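Clothes swap back at Skevport hall tonight

Skevport's clothes swap is on again this evening, Thursday, June 14, 2018, doors at 5. Bring up to 4 things, take the same number home. Tops and T-shirts mostly wanted, childrens stuff too.

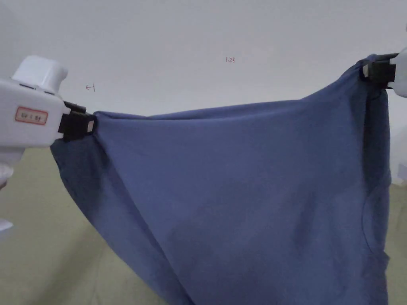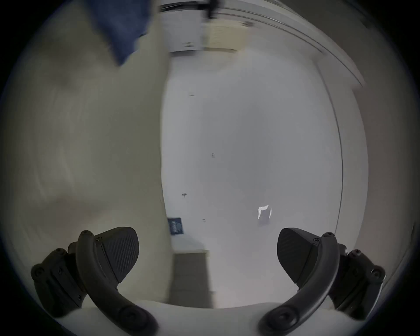
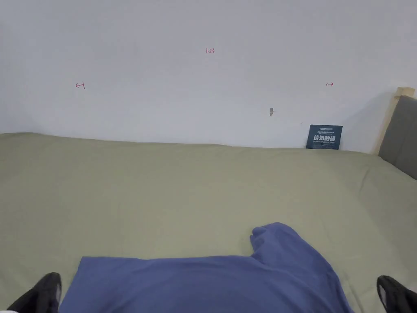
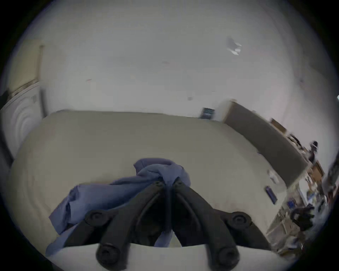
Reading time: 2 min

Folding and sorting under way, says organiser Carmela Montes. Almost 300 pieces went last October, coats ran out first. No shoes this time, no room.

Entry free. Tea from Hajnalka Bodnár, cakes if she gets the oven back. Parking behind Yip the grocers, not on River Street please, there was complaints. Anything torn goes to the rag bag by the door. Left overs can be collected tommorow morning.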